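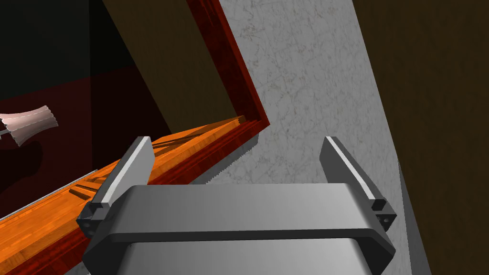 Tips from the Teltstead open day

1. Clear a shelf before you tidy it. Daichi Maruyama ran the cupboard demonstration on screen, and the gripper came in with its fingers wide open and nothing between them. Do the same at home and go in with both hands free.

2. Look along the board as well as down on it. A metal strip or a groove in the wood holds crumbs. Use a dry brush first, then a damp cloth.

3. Keep handles facing you. Sofia Fragkou said a part that is easy to get hold of saves the software a lot of trouble. It saves wrists too.

4. Leave a hand's width at the side of the cupboard. Tall jars go at the back.

5. Wipe polished wood with the grain and dry it straight away.

The next open day is at Omelville in August. Entry is free, parking is behind the hall, and the demonstration is in room 109.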